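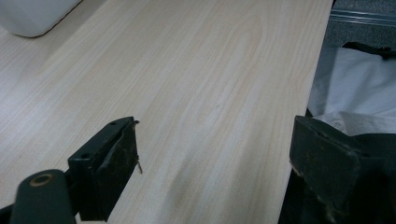

How long does the Arnari kettle descaler take to work?
Around 58 minutes for a kettle that gets used daily in a hard water area. A kettle in a soft water area may be done before you've found the biscuits.

Arnari Kettle Descaler, 300 g tub

Limescale is harmless, as people with a great deal of it in their tea like to point out. Arnari is a plain citric acid powder for those who would like to see the bottom of the kettle again before they retire. It has no perfume and no colour, and the label has no cartoon droplet with a face.

We started packing it after Xiaoqing Yu, who runs our Murkberg shop, got tired of selling new elements to customers whose old ones were only wearing a coat.

How to use it
Fill the kettle halfway with cold water and bring it to the boil. Switch off and unplug. Add two level spoonfuls of powder, slowly, as it will fizz. Leave it alone. Pour away, rinse well, boil a fresh kettle and throw that water out too. Please tell the rest of the household what you are doing. Jinlong Shi in our packing room has drunk the result and does not recommend it.

Keep the powder and any splashes off marble, limestone and enamel. Wipe spills off other worktops with a damp cloth.

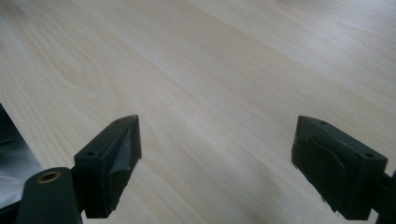 Sizes and refills
300 g tub with scoop
900 g refill pouch, no scoop (you have one already, probably in the drawer with the batteries)

Store somewhere dry. Powder that has gone lumpy still works but needs a good bash first.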